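Notebooks > Wamivik > Data cleaning > Entry

14 May 2020

Wamivik, birthplace and education fields, second pass

Working from the Monday export of the authors' lives file. 2,934 entries in total. Of these, 1,287 carry both a birthplace and at least one school or college. The rest are left alone for this pass.

Ran the comparison against the printed Kozłowski register (two-volume edition, the one with the corrected index). Ukura flagged 202 entries where our text and the register disagree on place, year or institution. First run gave far more, but the matcher was treating "St." and "Saint" as different words. Fixed in the normalizing step, rerun, output saved over the old file. The old file is not worth keeping.

Types of mismatch, most common first:

- Place of baptism given as place of birth. Nearly all of these are clergy families who moved parish in the first year.
- College entered but no degree taken. Our older entries say "educated at" for both cases. The register separates them.
- Married name used for school records. The school has the birth name and the matcher finds nothing.
- County changed by boundary reform. Both sources are right for their own date. 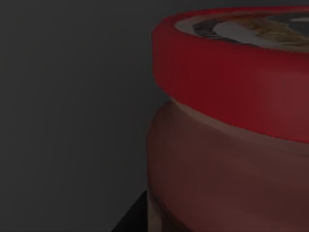

Rule for "educated at"

Proposed wording, to be used from the next batch on:

"Attended" if the person left without a degree or if the outcome is unknown. "Graduated from" only with a class list or a college letter in the source folder. "Educated at" stays for schools. A scholarship is mentioned only if the award itself is documented. An obituary does not count as documentation for an award, though it can be cited for everything else.

Tested on the Dronddale group (novelists and biographers, the letters D to F). Read well enough. One entry ended up with "attended" three times in two sentences and needed rewriting by hand.

Marriages

Same export. The marriage line currently holds name, year, and end of marriage in a single string. Split into three columns. Divorce years are the weak point: our entries often give the year of separation. Where the only source is a memoir by one of the two parties, the year now gets a query mark and the memoir is cited by page.

Residence abroad is in the same string in a lot of the older entries ("married, lived in Portugal, divorced"). Moved to the residence column without dates. Dates to be filled in only from letters or passports, and left blank otherwise.

Order of publications

Ukura sorts by year and then by title, so two books from one year can come out in the wrong order. Added a manual sequence number. Reissues under a changed title are now linked to the first edition and no longer counted as separate works. Translations stay separate.

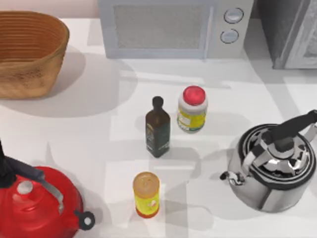 If the register and a birth certificate disagree, which one goes in the entry?

The certificate, cited with its reference number. The register's reading goes in the notes column with volume and page, so that the next person can see the conflict was checked.

Still open

74 of the flagged entries have no source folder. Either the folders were never made or they went to Dronddale with the first shipment of boxes. Request sent to the Dronddale reading room for a shelf list. Entries locked until the list comes back.

Baptism entries: started at A, stopped at the end of C. Carry on from D.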